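Handout 4: Working rules for two-arm cells
Robot Cell Practice, Pristholm lab. Instructor: Assunta Ferraro 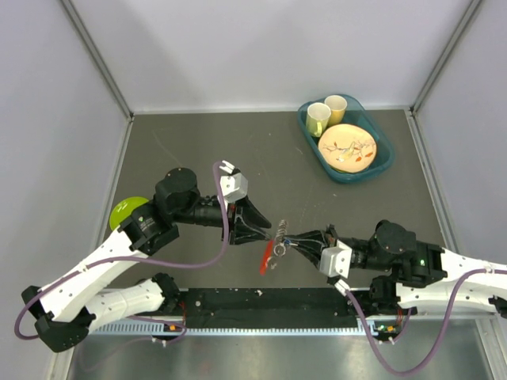 Fig. 1. Two-arm cell, small tool in the right gripper, left gripper open.

These rules apply to every session at the bench. They follow the Ouazzani checklist, with changes made in February.

Before power
Read the cell card and sign the log. Take out anything the task sheet does not list. Dishes and cups stay on their tray unless the task calls for them.

Check the cables by hand. A cable needs enough slack for full reach, but a loop that hangs low can catch on a base or a joint. Note any loop you re-tie.

Speed
First run of any new motion: 20 percent. After 3 clean runs you may go to 40 percent. Go back to 20 if you change the gripper, the object or the start pose.

Shared space
Only one arm closes at a time. In a handover, the giving arm holds still until the other has a confirmed grip. In Fig. 1 the fingers are close together with a small gap between them — treat this as the slow zone, and keep one hand on the stop button.

Hands stay out of the cell while either arm is powered. A green joint light is not permission to reach in.

After a stop
Write down which arm stopped, what it held and who pressed the button. Do not restart from the middle of a motion. Send both arms home first.

Log sheets go to Stellan Granström by Tue 25 August. Reading for next time: Skuvberg notes, section 3.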